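ブレルホルム、家事支援ロボットの作業を公開　双腕機で食器の扱いを実演

2025年1月20日

生活支援ロボットの開発を手がけるブレルホルム(Brellholm)は20日までに、研究拠点を一般に開放する見学会を開いた。近隣の住民や福祉施設の職員、大学の研究室関係者など156人が訪れ、双腕ロボットが食器を扱う様子を見学した。同社が開発中の機体を社外に公開するのは初めて。

公開されたのは、家庭内の片付けを想定した作業用ロボット「ミルベルグ(Milberg)」。左右の腕の先にそれぞれグリッパーを備え、食器や布製品など、形や硬さの異なる物を扱うことを目標としている。会場は白い台や棚を置いた床がタイル張りの部屋で、見学者は少人数のグループに分かれて順番に入室した。

冒頭、開発責任者のアルペル・ヤマン氏が同社の取り組みを説明した。ヤマン氏は「工場では部品の位置も向きも決まっているが、家庭では同じ皿が毎日違う場所に置かれる。その違いに対応できなければ、家の中では使えない」と述べ、整然とした専用の設備を使わずに開発を進める理由を語った。

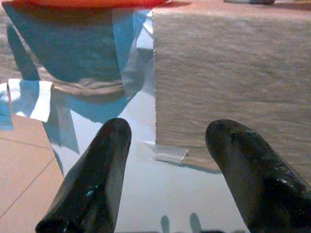

同氏によると、開発は2年前に始まった。初期の機体は腕が1本で、軽い容器を所定の位置に移す作業に限られていた。双腕に改めたのは、片方の腕で物を押さえ、もう片方で動かすといった動作を試すためだという。現在は動作の記録を3000件まで積み上げ、制御ソフトの学習に使っている。記録には失敗した動作も含めており、担当者が一件ずつ内容を確認して分類している。

続いて、制御を担当するナパポーン・ワッタナポン氏が、手首付近の小型カメラの役割について解説した。離れた位置からの映像では、腕そのものが対象物を隠してしまうことがある。手元の映像を併せて使うことで、指先と物との距離を捉えやすくするのが狙いだ。
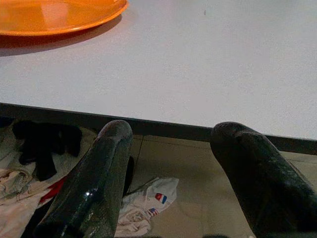 ワッタナポン氏は、照明の映り込みへの対応が課題の一つだと説明した。つやのある食器や床は光の当たり方で見え方が変わり、縁の位置を誤って判断する原因になる。同社では時間帯や照明の条件を変えながら同じ作業を繰り返し、判断の誤りが出やすい条件を調べている。見学者からは、窓から日が差し込む台所でも使えるのかとの質問が出た。同氏は「直射日光が入る場所での試験はまだ十分ではない」と答えた。

布製品の扱いについても説明があった。衣類やタオルは持ち上げるたびに形が変わるため、食器とは別の手順が必要になる。今回の見学会では食器の作業を中心とし、衣類をたたむ動作は公開の対象としなかった。 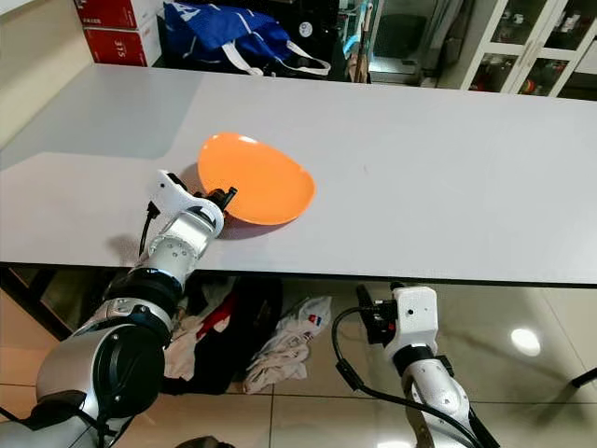
オレンジ色のボウルの縁にグリッパーの先を当てるロボットの左腕

安全面では、保守を受け持つジェンギズ・チェティンカヤ氏が、腕の力を制限する仕組みを紹介した。想定を超える力が関節にかかると動作が止まり、担当者が状態を確かめてから再開する。見学中は担当者が停止スイッチを手に立ち会い、見学者には腕の届く範囲に入らないよう求めた。

共同で評価を進めるデミルタシュ(Demirtaş)からは、カディル・カプラン氏が参加した。同社は高齢者向け住宅の運営を手がけており、入居者の生活動線に合わせた配置の検討を担当している。カプラン氏は「食後の片付けは職員の手が足りない時間帯と重なる。食器を下げるだけでも任せられれば助かる」と話した。一方で、通路の幅や動作中の音については、導入前に入居者の意見を聞く必要があるとの考えを示した。

見学会の後半には、機体の前で担当者と見学者が意見を交わす時間が設けられた。福祉施設で働く見学者からは、動作の速さや、途中で人が手を出した場合の反応を尋ねる声が多かった。配布したアンケートには48人が回答し、台所での利用を望む意見のほか、洗面所や玄関の整理に使いたいとの記入もあった。集計結果は同社のウェブサイトに掲載する。

ブレルホルムは4月から、デミルタシュが運営する住宅の共用台所で試験運用を始める。対象は食器の移動と仕分けに絞り、担当者が常に立ち会う。制御用の部品はカーリー(Curley)が供給する。販売の時期と価格は決まっていない。

見学会の終了後、事業企画を担当するディネシュ・チョウダリー氏が、会場で寄せられた質問に答えた。

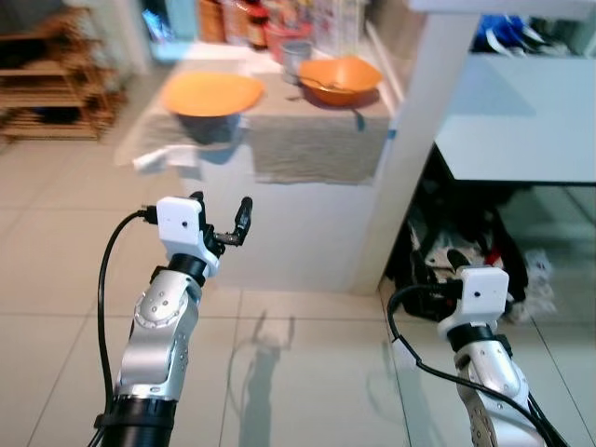 問　試験運用の期間中、入居者がロボットを操作することはあるか。
答　当面は当社の担当者だけが操作する。入居者には作業の様子を見てもらい、置き場所や動く時間帯について意見を聞く。操作方法の説明会は、試験の結果を踏まえて開催を判断する。

次回の見学会は、試験運用の開始後に開く予定。日程が決まり次第、同社のウェブサイトで参加の申し込みを受け付ける。参加は無料で、小学生以下は保護者の同伴が必要となる。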